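Workshop notebook, 28th September
Naming and positioning, the Presex job, second pass
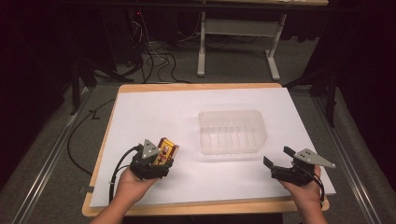
Tray on the white sheet, big table.

OK, so the client came back on the positioning line and they don't like it. Or they like it and their sales people don't, which comes to the same thing. I'm writing down where we are before I forget which version is which, because the shared folder has got silly again (three files called "final", please stop doing this, and yes, one of them is mine).

Quick recap for anyone coming in cold. Presex makes a desk planner, paper, one page per day, sold mostly through office supply catalogs. Everybody else in that aisle is selling MORE — more stickers, more habit trackers, more little boxes to color in. Our first idea back in May was to go the other way and be proudly dull. Three lines on a page and a lot of blank paper. I still love it! But when we tried it on people the word "dull" did exactly what the word "dull" does, and about half the comments were some version of "so why would I buy it".

What we tested this round:

Line A, "The planner that leaves you alone." Got laughs, got remembered. When I asked for it again at the end of the session most people had it word for word, or swapped in "lets you be," which I might like better.

Line B, "Three things a day." Clear as anything and nobody objected. Also nobody could tell me which company it was for ten minutes later. One person said it sounded like vitamins.

Line C, the long one from the deck. Dead. I read it aloud and lost my own place in the middle of it. Taking it out of the file today.

We had 80 cards printed for the sort and used all of them, so if you want to rerun it you'll need to order more. Go with the heavier stock this time, the thin ones curl and slide off each other when you make a stack. The printer's minimum is 100 and they won't budge on that, I asked.

Something I didn't expect: people kept sorting Line A next to Madero, the notebook brand with the rude greeting cards. I had us filed miles away from them in my head. Madero is snarky and we're meant to be calm, but on a card with no picture and no color, a short dry sentence reads as snark. So the line can't go out naked. It needs the quiet layout around it, or a second sentence that warms it up. I tried a few in the margin and they were all terrible (one had the word "cozy" in it). Will try again when I'm less tired.

The Grajales people make the point in their notes that being the opposite of everybody only works if the buyer already knows what everybody is doing. Fair. In a catalog you've got the whole aisle on the same spread, so the contrast does its own work. On the website there's no aisle. You land on our page and all you see is a plain planner. I think the site needs to show a crowded page beside ours, a made-up one, no competitor's product, legal was pretty firm about that last time.

Budget, since it keeps coming up: 375 left in the testing pot, and I want to hold 200 of it for the catalog mockup. The rest can go on cards and snacks. The snacks matter, the session where we forgot them was the grumpy one and I've half thrown out those results.

Still open:

Does "leaves you alone" sound lonely? It came up twice and I brushed it off both times, and now it's bugging me.

Price. We keep saying less stuff for the same money and hoping it's fine. Somebody needs to put that to people straight, with the number on the card.

Trirkero wants the same workshop for their tea range and I said yes, but they need to bring their own competitor samples. I'm not going shopping for tea again.

Next sort uses Line A with two different second sentences, Line B as it stands, and the price on everything. I'll write the cards up tomorrow morning and leave the drafts on the shelf by the door, so scribble on them if you've got opinions. In pencil please.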